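Do I need six things to wipe a shelf?

4 min read

Every May the same articles come round. Twelve essentials for your cleaning cupboard, the only five tools you need, and so on, and each one ends with a link to something that costs more than the shelf it's meant to clean. I've bought my share of it. The cupboard under our stairs proves that, and last month the door stopped shutting, so I got everything out and tried to decide what had earned its place.

My rule was simple enough. If I couldn't remember using it since Christmas, it had to make a case for itself.

The fluffy duster

I have never trusted these. The claim on the Dodmont one I own is that it "locks in" dust, with 100 per cent written very large on the sleeve. I did the top of the bookcase with it and then ran a damp cloth over the same bit. The cloth came up grey. So some of the dust went into the duster, some stayed where it was, and I suspect the rest moved to the curtains.

They do look cheerful, I'll give them that. Shaggy strands in blue, light blue and white, like something you'd win at a fair. And for blinds I haven't found anything better, which annoys me.

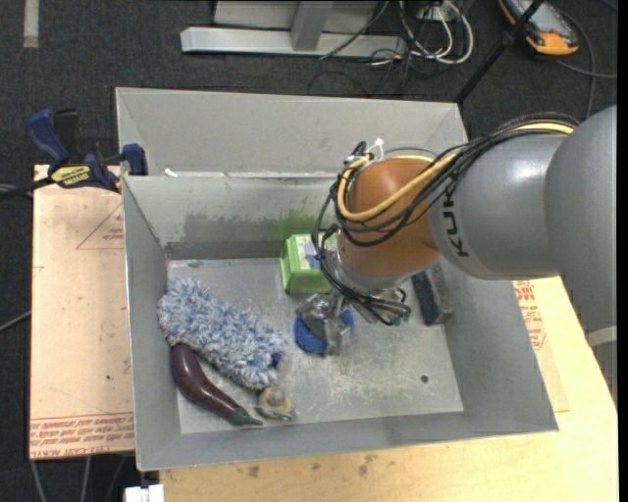
The round scrubber

Blue, textured, fits in the palm. Mine came from Jistdale in a pack of 2 and I was ready to be rude about it, as I'd always assumed a scrubber was a sponge with a higher opinion of itself. It's good on the hob. It's good on the roasting tin. It is hopeless on anything with a corner, for the obvious reason that it's round, and I'm not convinced it is as kind to non-stick as the packet says, so I keep it well away from the decent frying pan.

Staying, but on probation.

Brushes

I own too many. The long block sort with a flat back is the one I reach for, mainly on the back step and the inside of the bin. The Pruitt one with the angled head was meant to do grout. I did one row of tiles, compared it with a row done by an old toothbrush, and couldn't tell which was which the next morning.

Sprays

Before buying a Curport spray I looked at the reviews, all 1,657 of them (well, the first page). Of those, 744 gave it full marks. Fewer than half, then, and it was still being sold to me as a favourite. I bought the washing-up liquid instead and have missed nothing.

So the angled brush has gone, along with three half-empty bottles and a thing for radiators that I never worked out. The duster is back on its hook. The door shuts if you lean on it.

Related posts
Does vinegar clean anything?
The drawer organiser that made the drawer worse
Microfibre cloths, six months on
Why I stopped ironing tea towels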